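2021-03-03
Tudell two-arm kit, trial unit, second entry

Masaru Okabe wants a yes or no on the Tudell before the loan runs out in May. I'm leaning no, but I said I'd write down why as I went.

Claim from the Valletti sales sheet: "kitchen tasks out of the box." Out of the box it did nothing for most of a morning. The left arm wouldn't home until I reseated the connector at the base, and the setup guide has the two arms swapped in the wiring section. Reported both to Valletti. Got a ticket number and a link to the same guide.

Toast task, their bundled policy, no tuning by us. 40 tries, 3 of them clean from pickup to slot. Valletti quotes 53 clean in their own demo log, but doesn't say out of how many. Asked. No reply yet. They also say the policy was trained on 1,054 episodes, and I'd like to know how many of those used a toaster that wasn't theirs.

Pickup off the plate is decent, I'll give them that. The fingers close on the crust and hold. Trouble starts on the approach, where the slice has to come up and over and line up with a slot. It's fake bread, so it's stiffer than the real thing, and a soft slice would only make this harder. 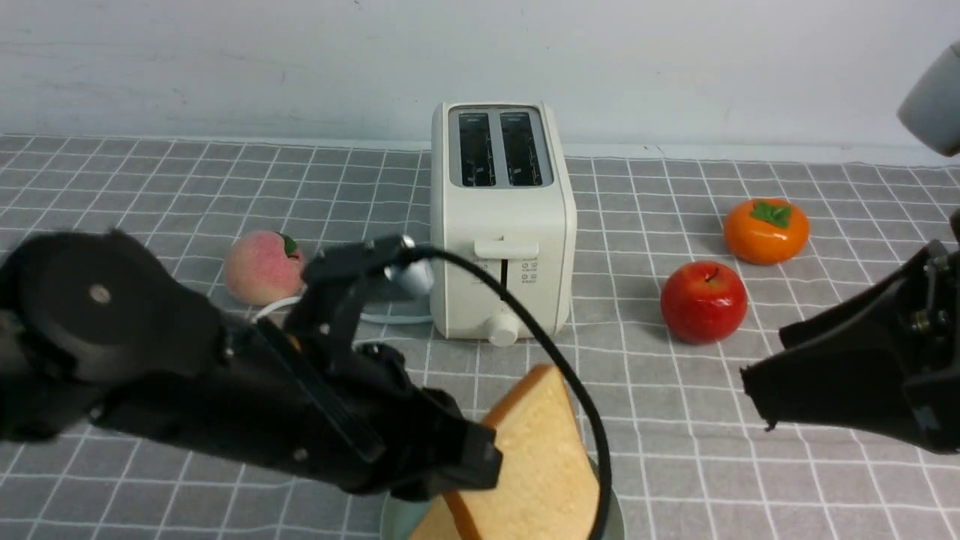

Camera cable on the left gripper is my other complaint. It hangs in front of whatever the arm is working on, and the kit comes with no clips for it. Dinu thinks we could run it back along the link with tape. Fine, but at this price I shouldn't be taping.

Still to do: same task with the fruit cleared off the cloth, then the lever press with the right arm, which Womport said they never got working on theirs. Don't renew anything until Valletti answers about the 53.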